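Tufting (upholstery)

Tufting is a method of fastening the cover of a padded piece of furniture down through its filling at set points, so that the surface is drawn into a pattern of hollows and raised areas. It is used on sofas, armchairs, headboards, ottomans and mattresses. The points are often finished with a button covered in the same material as the rest of the piece, though tufts can also be made with plain stitches, small felt pads or loops of cord.

The word is also used for a way of making carpets and rugs, in which yarn is pushed through a backing cloth. The two crafts have little in common beyond the name.

Purpose

Tufting began as a practical step. Loose fillings such as horsehair, wool and dried grass tend to slide downward and bunch up under weight. Tying the cover to the backing at regular points holds the filling where it was placed. With modern foam, which keeps its shape without ties, tufting is mostly decorative, but it still helps keep a large cover from shifting or bagging. 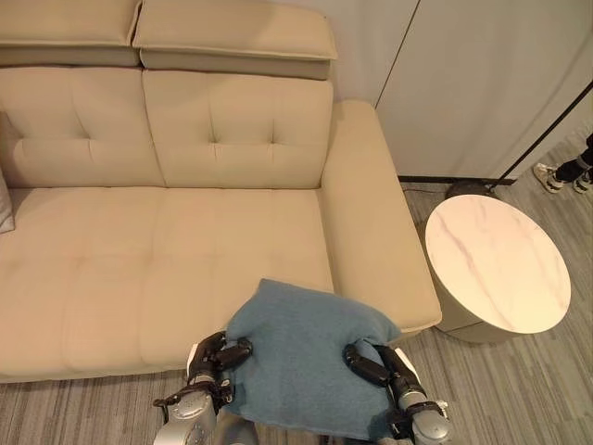 Button dimples and stitched seams on the back cushions of a beige sofa.

Types

Diamond tufting sets the buttons in staggered rows, with folded pleats running between them on the slant. It needs more material than other types, as each pleat takes up cloth, and it is the pattern most closely tied to the chesterfield sofa.

Biscuit tufting, also called box or square tufting, places the buttons on a straight grid. The lines between them may be pleated or sewn. When they are sewn, the panels are joined before the cover goes on, and the finished surface is flatter.

Blind tufting leaves out the button. A stitch or a loop of twine pulls the cover down and is hidden in the fold. It is common on seat cushions, where a button would be felt by the person sitting.

Channel tufting has no separate points at all. Parallel seams divide the cover into long padded ribs, which usually run up and down the back of a chair.

Single tufting uses one button, normally in the middle of a loose or semi-attached cushion. The cover is not pleated ahead of time, so the creases fall where the material lets them.

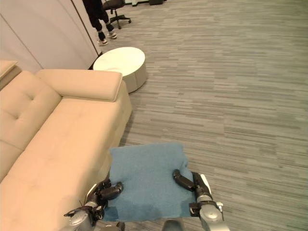
Creases spreading from a single recessed button.

Method

In hand work, the layout is first marked on the back of the cover and on the foam or padding. Holes are cut or pressed into the padding at each mark. A long needle carries waxed twine through the backing, up through the padding and cover, through the loop of the button, and down again. The twine is drawn tight and held with a slip knot or stapled to the wooden frame. Work generally starts at the center and moves outward. Pleats are folded with a flat tool, and their open sides face down so that they collect less dust.

Factories often use a press that compresses the padding while all the buttons are set at one time. Two-part buttons, with a pronged back that locks into the front, are faster to fit than tied ones but harder to replace.

Materials

Leather, velvet and tightly woven cotton are the traditional covers. Leather does not stretch evenly, and an upholsterer may dampen the back of the hide to help it fold. Coated fabrics and microfiber are widely used on lower-priced furniture. Strongly striped or checked cloth is seldom chosen for diamond work, where the pleats break up the pattern.

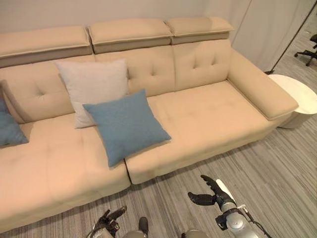 Sectional sofa with tufted back cushions and separate headrests.

Care and repair

Crumbs and dust gather in the hollows and can be removed with a soft brush or a narrow vacuum nozzle. Buttons should not be pulled to lift them out of the way. A lost button can be replaced from the front with a curved needle if the back of the piece is closed, although the knot is then tied under the button and is less secure. Where the twine has rotted, the usual repair is to open the back and retie the whole panel.

See also

Chesterfield sofa
Quilting
Slipcover
Webbing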